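Sorting socks into three baskets in a tiled utility corner – is it worth it, and how should the split be made?

Posted in Laundry and Utility Rooms
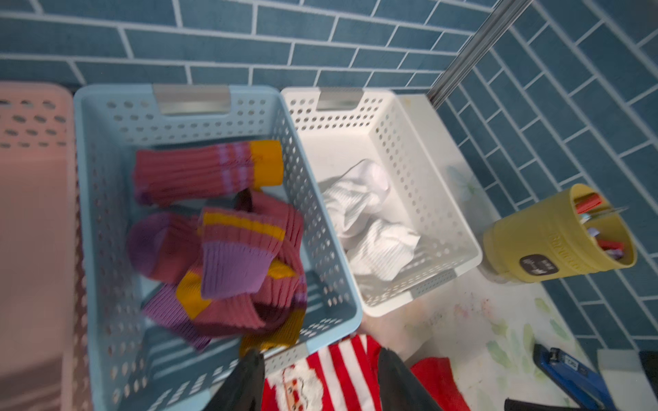 I moved into a two-bedroom flat in Drirnport in August and have been trying to get the sock situation under control before winter, when the number of thick ones goes up. The washing area is a recess off the kitchen with a worktop, tiled on two sides. I have three plastic storage baskets with perforated sides on the worktop: pink, light blue and white. Whites go in the white basket and coloured socks in the light blue one. The pink one has had several jobs and I have not settled on any of them.

My difficulties are as follows.

First, the striped ones. A good part of what I own is ribbed knit in mixed colours, for example rose-pink with a mustard band, or lilac with maroon. At the moment anything that isn't white goes in with the coloured ones regardless of depth of shade. I would like to know whether the maroon needs to be kept away from the pinks and lilacs at the washing stage, or whether that is overcautious at 30 degrees.

Second, pairing. Socks go into the baskets singly, and I pair them after drying. By then there is usually one missing, and I can't establish whether it was lost before the wash, in the drum or on the airer. Is there an argument for pairing them dirty?

Third, capacity. The baskets are not large. If I fill one to the rim the socks at the bottom stay there for a fortnight, as I take from the top when making up a small load. The washing machine is a 7 kg model, so a basket of socks on its own is nowhere near a load.

Fourth, the worktop. It is white and has picked up faint coloured stains over time. I don't know whether these came from damp socks being put down on it or from something else. The baskets have holes, so anything wet inside them could get through. The white basket has a few smudges as well. I would prefer to clean both without taking the surface off.

I am not looking for a tall hamper on the floor. There is 33 cm between the machine and the door frame and I need that for the airer.

Posted by pusanbridge_flat

tileandtrap

I will take your points in order, having run a shared laundry room for a block in Pusanbridge for more than 3 years.

Colour separation. The shade that matters is the darkest one in the garment. A rose-pink sock with a mustard toe is a mid-colour. A sock with deep maroon sections is a dark, even if most of it is lilac. Cotton-rich knits in red, maroon and purple release the most dye in the first few washes and much less after that. For new socks I would wash the maroon ones with darks for the first three or four cycles. After that, at 30 degrees and with a colour detergent (one without bleach), they can go in with the pinks.

You can test this without a machine. Dampen a section of the maroon, press it in a folded piece of white kitchen paper for a minute and look at the paper. If there is a mark, keep it with the darks. If the paper is clean, move it across. Repeat with a second area if the sock has more than one strong colour.

That gives you a use for the pink basket: new or dye-releasing items only. It will be nearly empty most of the time, and it can hold tea towels on the days when it is. Move them out before a new dark pair goes in.

Pairing. There is an argument for it, but it depends on how you do it. Balling a pair by turning one cuff over the other is the worst method before a wash. The inside of the ball does not get rinsed properly, the cuff elastic is held stretched and wet for an hour, and drying takes far longer. If you have socks that come off your feet balled up, open them out before they go in the drum. A small mesh bag is better. Put both socks of a pair in loose, up to six or seven pairs to a bag, and close it. Losses between drum and airer should stop. If a sock is still missing after that, it went missing before the bag, and you can stop taking the door seal apart.

Inside out is the other question people ask. For ribbed knits I turn them inside out when the soles are dirty on the inside (bare feet in boots) and leave them right side out when the dirt is on the outside. Doing both to the same sock in alternate weeks makes no difference that I could measure.

Capacity. Don't fill past two thirds. The fix for the bottom layer is to tip the whole basket out when you make up a load, take what you need, and put the remainder back. It takes less than a minute.

The worktop. What is it made of? Laminate, painted board and solid surface all need different treatment. Start with washing-up liquid and warm water on a soft cloth, then a paste of bicarbonate of soda left on for ten minutes and wiped off with no scrubbing. Stop there if it is laminate. Do not use a melamine sponge on anything glossy, it will leave a dull patch – and the dull patch will take up the next stain faster than the original surface did.

For the plastic basket, the same washing-up liquid and an old toothbrush. Rinse through the holes and stand it upside down until it is dry.

Chamoun_Terrace

Just put them all in one basket. I wash everything together at 40 and have done so for years. I have had one pink shirt and it was a cheap one.

If you are losing socks, buy all the same kind.

likisen513

I disagree with the reply directly above, at least where whites are concerned. White ribbed cotton goes grey in mixed loads even when nothing visibly runs. It happens gradually and you only see it when you put an old one next to a new one. Two baskets is the minimum. Whether you need the third depends on how often you buy dark socks.

Some additions to the first reply.

Ventilation. Perforated sides help, but only if air can reach them. If the baskets stand tight against each other and tight against the tiles, the holes on those faces do very little. Leave a gap of two fingers at the back and the same between baskets. In a recess with tile on two sides the basket nearest the corner will be the dampest, so I would not put anything there that has come off wet. Sports socks should hang over the edge of the bath until dry and then go in.

Condensation. Cold tile next to a kitchen will collect moisture in winter. Wipe the grout lines behind the baskets when you empty them. Pale grout shows mildew early, and it is much easier to remove at that point. A weak solution of white vinegar is often suggested for this. I would not use it on cement grout as it etches it over time – a neutral bathroom cleaner is sufficient.

Stains on the worktop. If they are faint and coloured, consider detergent as well as socks. Some liquid capsules are strongly dyed and will mark a pale surface if a drop is left overnight. Check whether the marks are where you stand the bottle. If they are, put a saucer under it.

Quantities. I kept a tally for my own household for a while, as I wanted to know if sorting was worth the time. Over the period I washed 716 single socks, and 513 of those went through after I started using mesh bags. I can't give you a clean comparison because my eldest left home halfway through. Losses did fall.

One point on routine. I do whites on Wednesday evening and colours when the basket reaches two thirds, and I make up the weight with towels or T-shirts of the same depth of colour. With a 7 kg drum you should be aiming for a hand's width of space at the top. Socks alone in a large drum tend to collect on one side and the machine will struggle to balance for the spin.

pusanbridge_flat

Thank you. I tried the kitchen paper test on the maroon ones. The newer pair left a mark and the older pair did not, so the newer pair has gone in the pink basket and the rest stay where they are.

The worktop is laminate as far as I can tell from the cut edge. Washing-up liquid lightened one of the stains and had no effect on the others. I will try the bicarbonate at the weekend. The detergent bottle is kept under the sink, so I don't think it is that.

I have moved the baskets forward from the tiles. Mesh bags are on order.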